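Renzo Serra Is Still Fixing Your Accordion

Third floor, no elevator, buzzer that says De Luca because the last tenant was De Luca and the label never got changed. Renzo Serra opens the door with a screwdriver in his mouth. Takes it out. "You're the one from the newsletter? You're early. Sit, not there."

I was six minutes early. There are accordions on the good chair, accordions under the window, one in the bathtub, which I find out later.

Serra repairs them. Has done so for most of his life, first at the old Plemell shop on the canal side, then on his own. He is a small man who talks fast and works while he talks, so a lot of my tape is tapping.

How did he start? "My uncle sent me to Plemell to sweep. I swept. Then Primo Guerra, he was the tuner, he had bad eyes by then, he asked me to hold the lamp for him. You hold a lamp for a man for two years, you learn tuning. What else are you going to look at?"

Guerra comes up a lot. It was Guerra who taught him to scratch a reed at the tip to bring it up and near the rivet to bring it down, and to stop before you think you should. "You can't put steel back," Serra says. "I ruined a whole block my first winter. He made me play it for the customers."

He laughs at this for quite a while.

The oldest thing in the apartment right now is a piano accordion from a family up in Irkham, in for new bellows. Pearl keys, one missing. The family wants it ready for a wedding in December and he has told them maybe. He tells everyone maybe.

"Mirko Bassi, he plays the ferry parties, he calls me from the boat. From the boat! A key is stuck, what do I do. I say Mirko, is there beer in it. Long silence. I say bring it tomorow."

Most of the work is like that. Stuck keys, leaky bellows, straps. Wax is the slow part - the reed blocks are held in with beeswax and rosin, he cooks it himself in a soup can, and old wax cracks if the thing has been left in a car or an attic. A full rewax and tune, he says, is weeks. He charges less than he should. I asked how much and he waved the screwdriver at me.

Does he have anybody coming up behind him? A shrug. There was a kid, Arturo, Arturo Longo, good ear, went off to play in a band in Plalotis. "Which is fine. He sends me his to tune. He pays late."

We stop for coffee. He makes it badly and knows it.

I ask what people get wrong, bringing one in. He has a list. They store it on its feet for ten years when it should of been checked every couple. They oil it. "Never oil! Who tells them to oil it?" They buy cheap online and want him to make it sound like the one their grandfather had, and sometimes he can get close and sometimes the reeds are junk and he says so at the door.

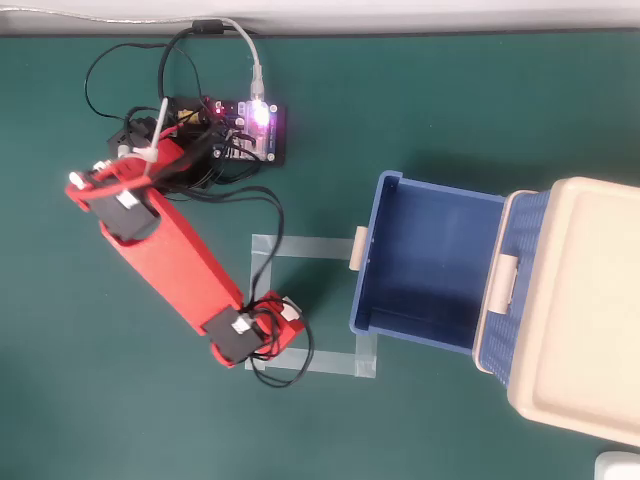 Order, he says, is most of the trade. Bass side off, hundred-odd little buttons and rods, and they go back in one way only. He lays them out on a cloth in rows and nobody is allowed to open a window. Guerra used egg cartons. Other people tape off an area, like the square of gray duct tape on the green mat in the photo, and Serra is all for that, tape is cheap, a line you can see keeps your elbow honest. "Inside the line, that's the job. Outside is the sandwich." His own cloth has no line. He says he knows where it would be.

Gualtiero Marchetti calls while I'm there. Old customer, wants to know if his is done. It is not done. It's the one in the bathtub (dry bathtub, he wants that printed, he washes at the sink while it's in there). They argue for a bit about a waltz from a dance neither can place, Serra sings some of it into the phone, pretty well too.

Last question, since he'd already picked up the next bellows. Does he play?

"Badly. Loud. Downstairs they bang on the pipe." He pulls a few chords out of the Irkham one, missing key and all, stops, frowns, opens it back up.

"Hear that? The low one. Give me the lamp."

So I held the lamp.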